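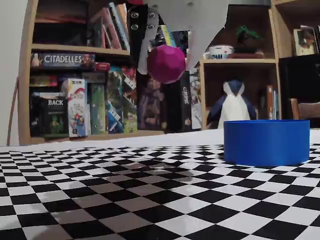

3.2 Cloth, container and ball

The table was covered with a cloth printed in black and white squares. We chose a high-contrast pattern for two reasons. Raters could read the position of an object from the squares, and a shift of the cloth between two stills could be detected by eye. The cloth was laid over a plain white covering and was not ironed or taped down. Wrinkles of the kind visible in Figure 1 were left as they were, and the rows of squares bend slightly where they cross one. Because distance was judged in squares and not in inches, a wrinkle could change a reading by up to one square near the middle of the table.

The target was a blue round container with a low wall. The object to be put away was a magenta ball with flat facets. Facets matter for this study in one respect: the color of the ball is not uniform in a still. The upper facets in Figure 1 are a bright pink-magenta and the lower left ones are closer to purple. Raters were told to treat both as one color. The pair was taken from the Floltside set, which contains 14 small objects and their containers, all chosen so that no object shares a color with its container.

A bookshelf stood behind the table. Earlier work on tabletop tidying (Leinonen, section 2) removed all background furniture. We kept it, as the Pramance rating sheet asks whether background items distract from the task, and a bare wall would have left that item without an answer.

3.3 Reading the container from above

The low view gives the height of the ball over the cloth but hides the floor of the container, whose rim is seen almost edge-on. A second view was therefore used for all questions about the contents of the container. 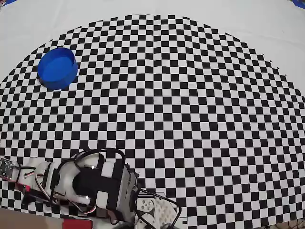
Figure 1 (top) and Figure 2. Prepared by Heather Mahuika, Hostby. Revised 2022-08-02.

In Figure 2 the container is seen from above at an angle and its bright blue floor is visible. The squares appear to curve outward toward the edges of the view, so a square at the border does not cover the same area in the still as one in the center. Raters counted squares only along the row on which the container stood. The dark shadow at the lower left of the container was excluded from its outline. In the pilot, shadow was the most common source of disagreement: two raters had included it and placed the container one square too far to the left.

The full set held 2141 stills, of which 200 were rated twice. Stills in which the floor of the container could not be seen were scored as "unknown" and kept in the totals.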